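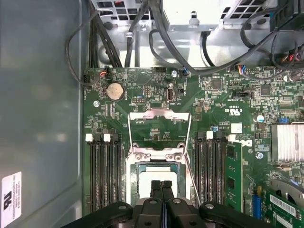
Issue 5, page 27

Tralard Handling Rules, read me first

Welcome, and thank you for taking the time to read this before you open the files! The set holds 2,703 episodes of robot work inside open desktop computers, collected at our Nelholm bench, and these are the house rules we ask everyone to follow when adding to it or training on it.

Working near a processor socket

The load plate should be fully open and the retention lever out of the way before the fingers come down over the socket. Approach from straight above, slowly, and stop short of the lid so the operator can check the line. Please don't let the finger pads lean on the memory latches - they are plastic, and we have replaced more of them than we'd like.

Power stays off and unplugged for the whole session, even on boards you are sure are dead. The coin cell can stay in. Ground the chassis and yourself, and tuck loose cables to the side if they'll go there willingly.

Labeling

Mark an episode "touch" if any part of the gripper meets the board, however lightly, and "stop" if the operator stepped in. Keep the bad ones, please. The Lema split has 204 of them and it is the part people write to us about most.

Changes

The Fleltumura split was relabeled in April under the new touch rule, so older scores won't line up with it.

Last edited 4 Jul 2022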